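篮筐分拣任务的示教数据采集记录

十一月这一批数据终于录完了，趁参数还记得，把流程写下来。上一篇讲的是 Clirnow 的标注格式，这篇只讲采集，不涉及训练结果。

任务定义很窄：桌上有篮筐和若干物品，机器人按标签把物品放进对应的篮筐，或者从篮筐里取出。物品以水果模型为主，混入少量杂物。单臂完成，另一侧手臂在整段轨迹里保持下垂，关节目标锁定，但状态照常写入。早先试过把闲置手臂的通道直接删掉，结果后面做双臂任务时两套数据维度对不上，只能重新导出，很费时间。

一条样本从手离开起始位开始，到手回到起始位结束。中间失败再重试的，保留；操作员停下来想的，不保留。两者的区分标准是手的速度：连续 2 秒末端几乎不动，整条作废。这个阈值最初定的是 5 秒，后来发现模型会学到在篮筐上方悬停，悬停时长和操作员犹豫的时长很接近，于是收紧了。

每种初始布局录 20 条，然后换布局。换布局的内容包括篮筐朝向、物品位置、标签纸的位置和角度。每个布局编一个号，编号写进元数据，划分训练集和验证集时以布局为单位，不以单条为单位。按单条随机划分的话，验证误差会低得很好看，换一张桌子就原形毕露。我在 Flisonstead 那个项目里吃过一次亏，当时的验证集基本等于训练集的复制品。

同步方面，头部相机和固定相机各走各的时钟，录制前做一次对齐，录制后再查一次漂移。关节状态以 50 Hz 写入，图像按时间戳就近匹配。匹配误差超过一个图像周期的帧打标记，不删除，由读取端决定要不要跳过。手指的通道比手臂麻烦，指令值和反馈值在接触之后差别很大，两份都存。只存指令值的话，抓软的东西和抓硬的东西看上去一样；只存反馈值的话，回放时手会松。

曝光和白平衡全部锁死。自动曝光在手臂进入视野时会把桌面调亮，白桌子加白墙，画面里本来就没多少纹理，一亮就更难分边缘。锁死以后画面偏灰，看着不舒服，但是稳定。

标签用手写，没有用打印。打印的字太规整，早期模型对字体和纸的边缘都有依赖，换一张手写的就找不到目标。现在每换几组布局就重写一次，字迹、倾斜方向都不刻意统一。

抓取点没有规定。香蕉从中段抓最稳，桃子没有明显的主轴，几个方向都可以。操作员之间的习惯差异留在数据里，不做归一化。有人主张统一抓法，说这样收敛快，我试过一小批，收敛确实快，物品稍微转个角度就抓空，后来就放弃了。

质检分两遍。第一遍是脚本，查丢帧、关节跳变、时长异常；第二遍是人看，只看起始、接触、松手三个时刻。第二遍看的主要是接触之前手有没有挡住目标。头部视角下手经常挡住物品，这种样本不剔除，但要保证固定相机那一路是完整的，否则后面没有办法复核。

命名规则沿用 Roltemura 仓库的约定：任务名、布局号、序号，全部小写，下划线分隔。备注单独放文本文件，不写进文件名。以前有人在文件名里写“重录”“这条好”之类的中文，解析脚本在另一台机器上直接报错。

现场的几张图，前一张来自固定相机，后两张是头部视角。
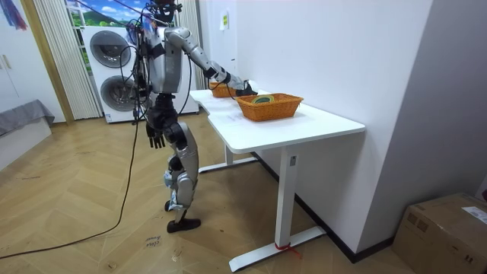

手伸进篮筐，另一侧手臂下垂。

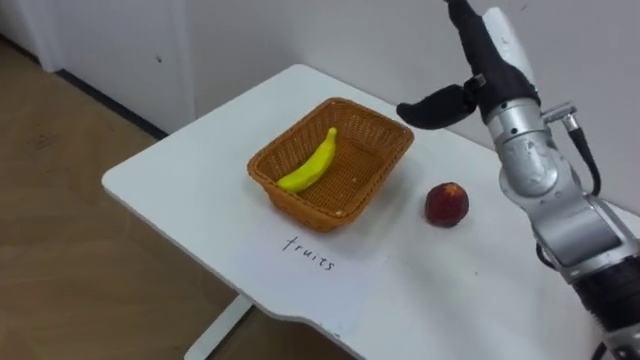
桃子在篮筐外，标签是手写的 fruits。

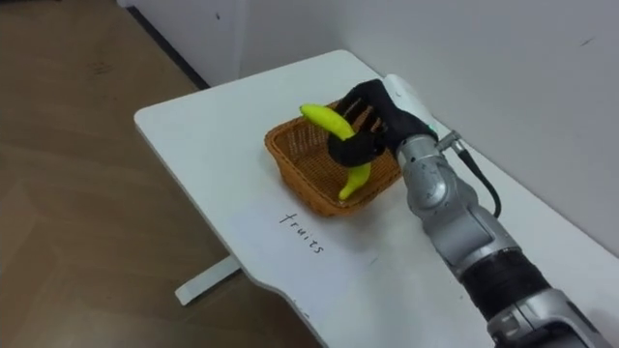
问：失败的样本要不要留？

答：看失败的类型。没抓稳、滑落之后又重新抓起来的，保留，并在元数据里标出重试的起点，这部分对恢复行为有用。急停、通信中断、操作员误触造成的失败一律删除，里面的动作和任务没有关系，留着只会增加噪声。拿不准的先单独放一个目录，第一轮训练不用，等有了基线再加进去对比。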